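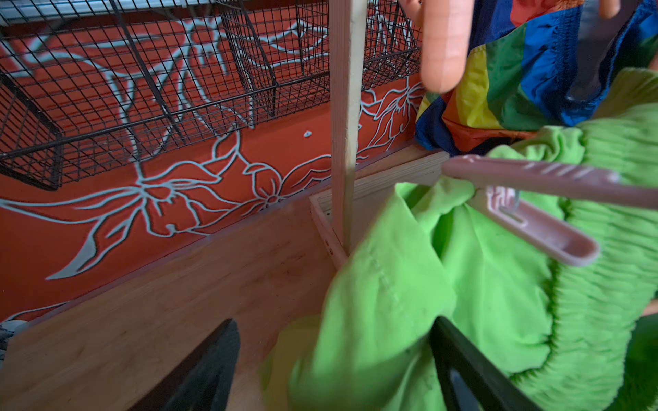
*Lime green and rainbow stripes share a pink plastic hanger in a cluttered storage corner in Fovstead.*

**Kids' clothes storage plan claims big results in Fovstead, with few numbers behind them**

A children's clothing storage program that started in Fovstead in January says it has already changed how local families deal with outgrown and off-season clothes. Its own paperwork makes that hard to check.

The program is run by Kimavmont, a home organizing company that charges families a monthly fee to sort children's clothes, hang what is worth keeping and move the rest along to other households through an app called Gridov. The company says 600 families have signed up and that 2,000 pieces of clothing have been "saved from the closet floor."

The phrase appears four times in a flyer handed out at the Minhas Street library last month. The flyer does not say what counts as a saved piece. Asked whether a shirt that gets hung up, falls down and gets hung up again would be counted twice, a company representative said the app records "hanging events" and that repeat entries were "not a concern at this stage."

It may be a concern to anyone reading the flyer.

Kimavmont also says 78 percent of its customers report less clutter at home. That figure comes from a survey sent through the app, and only people who had finished the full sorting course were asked to fill it out. The company would not say how many families started the course and dropped it, or how many people sent the survey back. There was no visit to any home before or after.

Parveen Niazi, who has three children and signed up the first week, gave the service mixed marks. She liked the person who came out to sort, and she liked the hangers, which come in the first box. She was less taken with the rules.

"They want one thing on each hanger, facing the same way, by size," Niazi said. "My youngest owns a lot of slippery stuff with elastic in it. Swimsuits, dance things, a rain jacket. It slides off if you look at it. So I put two on a hanger and bunch them up, and the app tells me I'm doing it wrong."

Niazi said she has kept paying because she wants to use the swap feature before summer. So far she has listed nine items and traded one, a pair of snow pants.

The swap side is where the program is supposed to earn its keep. Families are told they can cover much of the fee by passing along clothes their children no longer wear. Kimavmont did not provide a count of finished swaps. It offered instead a count of items "made visible to the community," meaning somebody took a picture of them and posted it.

There is also the question of what families are getting that they could not get without paying. The library already has a free rack near the back entrance, where people leave children's clothes and take what they need. Staff there said the rack was as busy this spring as it was last spring. A box of plastic hangers costs a few dollars at the hardware store on the same block, and the sorting advice in the Kimavmont course (put it where you can see it, put the big sizes at the back) will not surprise anyone who has ever owned a closet.

None of this means the service is useless. Some parents would plainly pay to have another adult come over and deal with the pile, and Niazi said the first visit cleared a corner of her hall she had given up on. She said the corner filled up again in three weeks.

The company wants to grow. It has asked the town for use of a room at the Minhas Street building as a drop-off point, rent-free for 2 years, on the grounds that the program keeps clothes out of the trash. The request does not include any figure for clothing thrown away in Fovstead before the program began, or since.

A town spokesperson said the request was under review and that Kimavmont had been asked for more detail on its counts. The company said it would send an updated flyer.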